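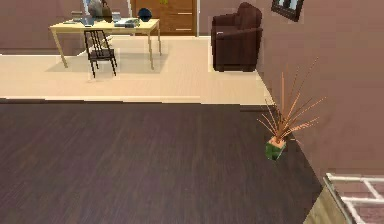 Strebel Room Pack review: four weeks of teaching a robot vacuum in somebody else's front room

I look after one floor-cleaning robot at Orness, an elderly Rasdale with a new left wheel motor, and I'd been putting off its re-setup for months. The Strebel Room Pack lets you do most of that on a laptop. You get a set of rendered rooms, you load your machine's settings, and you let it bump about in there before it goes anywhere near a real skirting board. I bought mine in April and have given it 28 evenings so far (my other half has been counting).

The room I keep going back to is the pink-walled one. It's got a dark wood-grain floor in front and a cream one behind, with a thin step line where they meet, and that line is worth the money on its own! My Rasdale has always been daft about dark floors. The cliff sensors read them as a drop, so it stops dead and sulks. I started with the threshold at 2000, got nowhere, and crept down to 800 before it would cross from cream to dark without a fuss. Copied that over to the real machine and it went straight across our hall.

The chair by the desk is good practice too, with those slender legs to steer between. I had the side clearance far too tight and only found out in there. The spiky plant near the wall I've fenced off with a no-go box, same as I do with the one at home.

Grumbles? The edges look a bit blocky, especially along that step and on the chair slats, though it's never bothered me much. Loading takes an age. There's no brush wear either, so you still have to get down on the floor with scissors and cut the hair out of the roller. And the manual is dreadful. I had to email Domenica Bachmann at Priltham, where I bought it, to find out that error 3546 just means the wheel calibration hasn't been saved. She answered the same afternoon, bless her.

Four stars from me. Save your calibration first, then do the cliff sensors, then clearance.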